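The Cupboard Is Harder Than the Factory

Print this article | E-mail to a friend

June
By Asanka Patwary
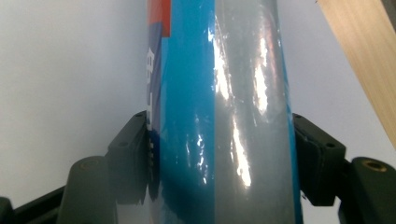
Putting the shopping away is the chore I would use to judge any household robot. It needs no strength and little speed, and most of its individual movements were solved in factories long ago. What remains unsolved is the variety. A shop-floor cell handles one part, presented in one orientation, under lighting that somebody chose. A kitchen offers glossy packaging, and a cylinder in shiny, wrinkled wrap, blue and grey, held between two black finger pads, throws back broken streaks of glare that hide part of its surface. A depth sensor may return nothing useful from those patches. The grip itself is the easier half of the problem.

Dagný Juhl, who runs handling trials at Bamdale, disagrees with me on this. In her view perception is now good enough and contact is the weak point: a thin film can slide over whatever it covers, so the fingers may hold the wrapper while the contents move. Her group logged 739 grasps on packaged goods and found slip harder to predict than misplacement. I accept the result, but it was obtained on a clear bench with one item at a time. A bag of shopping is a heap.

The suppliers quote cycle rates. Farnard lists 700 picks an hour for its packing cell, and I have no reason to doubt it. In a home the relevant figure is the interval between interventions. If a machine puts away 2000 items and needs help with one in ten, its owner has been called to the kitchen 200 times. A dishwasher with that record would be returned.

On the shop floor the position is better. A fault there reaches a trained operator within a minute or 2, and the layout can be altered to suit the machine — fixed bins, matt labels, a standard carton. Few people will relabel their groceries.

My estimate is that mixed packing in warehouses will be routine well before anyone's cupboards are filled unattended. Buyers should ask for intervention logs before they ask for a demonstration.

Related items
Goicoechea revises its gripper pad range
Dridard and the cost of a dropped jar
Letters: why fold towels at all?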